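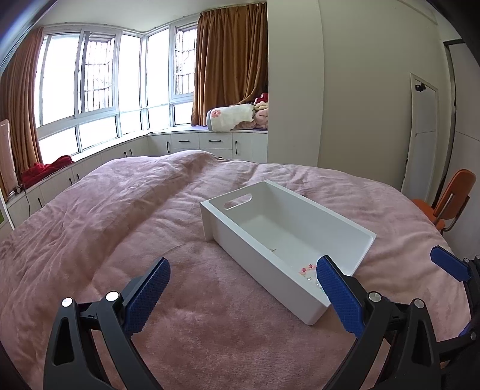 Foro Zomine > Manipulación y recogida de demostraciones > Buenas prácticas

Tema: Normas para grabar en dormitorios y casas habitadas – borrador, se aceptan palos

DanicaRadulovic
Hola a todos. Llevo desde abril dándole vueltas a esto y como en el hilo de calibración ya nos estábamos yendo por las ramas, abro uno aparte, que si no luego no hay quien encuentre nada. En nuestro grupo cada vez grabamos más con pinza de mano en casas donde vive gente: camas con su manta puesta, cajas a medio llenar, cajones, ropa doblada. Y las normas que teníamos las escribimos para una mesa de laboratorio, con lo cual hay cosas que ya no encajan por ningún lado.

Os dejo lo que tengo, que es lo que uso yo con la gente nueva (y perdonad que me enrolle, en casa dicen que no sé escribir notas cortas):

1. Permiso por escrito de todas las personas que viven en la casa, también de las que no están ese día. Habitación por habitación.
2. Antes de empezar se retira lo que identifique a alguien: fotos, cartas, recetas, pantallas encendidas. Lo demás se queda como está.
3. Los objetos pequeños que haya dentro de un recipiente se apuntan antes de la primera toma y se comprueban al terminar. Hablo de alfileres, abalorios, botones, todo eso que acaba entre los pliegues de una manta y aparece cuando alguien se sienta encima.
4. Apertura completa de la pinza al comienzo de cada episodio, y otra vez al final.
5. Las almohadillas se limpian al entrar en cada casa y al cambiar de habitación.
6. Máximo 17 minutos seguidos por operador, y luego descanso de verdad, sentado y con agua.
7. Si la ventana da a la calle o a los vecinos, se revisa qué se ve fuera antes de grabar.

Decidme qué quitaríais y qué falta. Con cariño, pero sin miedo.

tornillo_flojo
Danica, gracias por compartirlo, que estas cosas suelen quedarse en la carpeta de cada uno. Estoy de acuerdo con casi todo, pero el punto 2 me chirría. Si retiramos cosas estamos arreglando la habitación, y entonces para qué vamos a una casa. Yo quiero la manta arrugada, la silla donde la dejaron y el montón de ropa junto a la ventana. Un robot que solo ha visto camas lisas se va a llevar un disgusto enorme el primer día.

DanicaRadulovic
Si es que en eso pensamos igual. La manta no se toca, las arrugas tampoco, y si hay una silla pegada a la cama se trabaja con la silla ahí. Lo que se retira es solo lo que dice quién vive en la casa. Lo voy a redactar mejor, porque no eres el primero que lo lee así.

marisa_pinzas
Buenas tardes desde el turno de noche :) Yo tiro para el otro lado: me parece poco. En Skumach, donde estuve tres temporadas, además de la hoja de permiso se hacía un repaso con la familia, toma por toma, y podían tachar lo que quisieran sin dar explicaciones. Era pesadísimo, no os voy a engañar, pero la gente se quedaba tranquilísima y luego nos volvían a abrir la puerta. De 139 episodios de una casa tacharon 5. Cinco. No es ninguna tragedia y a cambio duermes bien.

Y sobre el punto 3, amén. Yo pondría incluso que las cosas con punta se manejen solo con la caja apoyada en una superficie estable, y que si la superficie es una cama, la caja quede bien asentada antes de acercar nada. Un colchón cede en cuanto apoyas la mano, la caja se inclina y el alfiler se va a donde le da la gana.

Mathew_fan_77
Perdón por la pregunta de novato. ¿Por qué la apertura completa al principio Y al final? Con nuestro procesado (usamos Mathew, la versión de siempre) nos basta con la del principio y nos ahorramos un par de segundos por toma, que al cabo del día son un buen rato.

DanicaRadulovic
Nada de perdón, que para eso estamos. La del principio fija el cero. La del final sirve para ver si el cero se ha movido durante la toma, por ejemplo porque una almohadilla se ha desplazado al rozar el borde de una caja rígida. Si comparas las dos y no coinciden, esa toma va a revisión. Con una sola no te enteras hasta que el modelo empieza a cerrar de más o de menos, y para entonces ya ha pasado un mes y has vuelto a grabar quince cosas encima.

tornillo_flojo
Aquí discrepo otra vez, y mira que me caes bien. Para tomas cortas la segunda apertura sobra. Nosotros la hacemos una vez por bloque y las diferencias que encontramos son ruido. Me parece bien como recomendación, pero como norma obligatoria la gente se la va a saltar, y una norma que todo el mundo se salta acaba estropeando las de al lado.

marisa_pinzas
Pues en recipientes de paredes gruesas yo he visto almohadillas movidas en la tercera toma. Depende mucho de cómo entres. Si metes la pinza recta y abierta, bien; si vas rozando por el lado porque el asa te estorba, ya verás tú el cero.

tornillo_flojo
Vale, te compro lo de los recipientes rígidos. Obligatoria con cajas y cajones, recomendada con tela. ¿Os sirve?

DanicaRadulovic
A mí me sirve, lo apunto así.

luz_de_taller
Me meto por el tema de la luz, que lo veo flojo en la lista. En los dormitorios con ventana grande el fondo se quema y lo de dentro de la caja se queda en sombra, sobre todo si el objeto es transparente. Yo añadiría: anotar la posición de las cortinas al empezar y no tocarlas hasta que acabe el bloque. No digo cerrarlas ni abrirlas, digo apuntarlo y dejarlas quietas. Y lo de revisar lo que se ve fuera (punto 7) lo haría con la cámara de la pinza, desde la altura a la que se va a trabajar, porque a ojo se te escapa medio edificio de enfrente.

Mathew_fan_77
¿Y las rejas de las ventanas no bastan para que no se reconozca la calle?

luz_de_taller
Qué va. Una reja tapa cuatro rayas y lo demás se lee perfectamente si hay contraste. Además la propia reja puede servir para reconocer una fachada, si te pones quisquilloso. Yo la incluyo en la revisión.

paco_dullach
Leo el foro hace tiempo y no suelo escribir, pero el punto 6 me toca. Trabajo montando útiles en Dullach y de vez en cuando me prestan para grabar. Diecisiete minutos con el brazo extendido sobre una cama son muchos minutos. En una mesa los aguantas, pero en una cama estás doblado, porque queda baja y no puedes meter los pies debajo. A mí me cuesta la espalda entera. Pediría un límite distinto según la altura y que se pueda parar antes sin que haya que justificarlo.

DanicaRadulovic
Paco, no sabes cuánto te agradezco que te hayas animado. Tienes toda la razón, el número salió de grabar de pie ante una mesa y lo copiamos sin pensar. ¿Qué pondrías tú para una cama?

paco_dullach
Yo pararía a los 5, estiraría y seguiría. Y una rodillera o un cojín para apoyarse, que no cuesta nada.

tornillo_flojo
Cinco me parece poquísimo, se te va el día en pausas. Pero bueno, yo tengo la mesa regulable y hablo desde la comodidad, así que me callo.

marisa_pinzas
No te calles, hombre, pero ven un día a grabar edredones conmigo y lo hablamos después.

DanicaRadulovic
Bueno, pues recojo lo que va saliendo para la segunda versión:

– Punto 2: se retira solo lo que identifica a las personas; mantas, muebles y montones de ropa se quedan como estén.
– Punto 3: recipientes con objetos punzantes, bien asentados antes de acercar la pinza.
– Punto 4: doble apertura obligatoria con recipientes rígidos, recomendada con tela.
– Punto 6: en camas, pausa a los 5 minutos y parada libre siempre.
– Punto 7: revisión de la ventana desde la cámara de la pinza, rejas incluidas, y cortinas anotadas y quietas.

El repaso de tomas con la familia lo dejo pendiente, Marisa, porque me encanta la idea pero tengo que ver quién lo hace y con qué horas. Si alguien tiene una hoja de permiso por habitaciones que esté bien escrita, en lenguaje de persona normal, que la cuelgue, por favor. La nuestra da sueño.

marisa_pinzas
Te busco la mía esta noche. Tiene letra grande y cabe en una cara. Le falta la parte de las visitas, por si hay alguien de paso en la casa, y eso habría que añadirlo.

Mathew_fan_77
Una última duda: ¿la lista de objetos pequeños la hacéis en papel o en la tableta?

DanicaRadulovic
En papel, con lápiz, y la firma quien vive en la casa cuando acabamos. La tableta la tengo siempre sin batería.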